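Search tutorials... Search

How to label suturing video for a needle handover model

In this tutorial I explain how our group prepares wrist camera video for training a policy that passes the needle between two instruments. The method was first written by Iresha Ranasinghe for the Stusby project, and I changed a few steps after using it for 355 recorded episodes. You need the video, the joint log of both arms, and a labeling tool which can step one frame at a time.

Step 1. Match the clocks. The joint log and the video do not start together. Find the first frame where a jaw begins to close, find the same moment in the log, and write down the difference. We accept an error of 10 milliseconds. If it is larger, repeat with another jaw movement later in the episode.

Step 2. Mark the phases. We use four: reach, grasp, handover, pull. The handover is the difficult one. It begins when the tips of the two instruments are very close over the same point and the needle is still held by the first one. Please do not wait for contact, which the camera often hides.

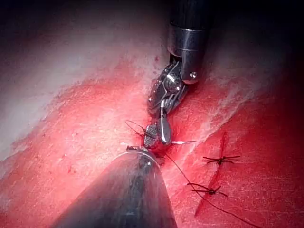

Needle in the jaws of the upper driver, second instrument tip close by. Two knotted stitches at right.

Step 3. Mark the needle. Put one point on the needle tip and one point where the needle leaves the jaw. When the tip is covered by tissue, set the flag "hidden" and do not guess. In our first version we guessed, and the model learned to reach too deep.

Step 4. Mark the thread. Follow the thread from the jaws until it leaves the image, with a point at each bend. Include small loops near the jaws. The short tails of finished knots get their own class, "tail". Kai-wen Fu trained once without this class and the policy tried to grasp the tails.

Step 5. Check with a second person. Give 200 frames to a colleague who has not seen your labels. If the start of the handover differs by more than 4 frames, look at the episode together and correct both copies before you export.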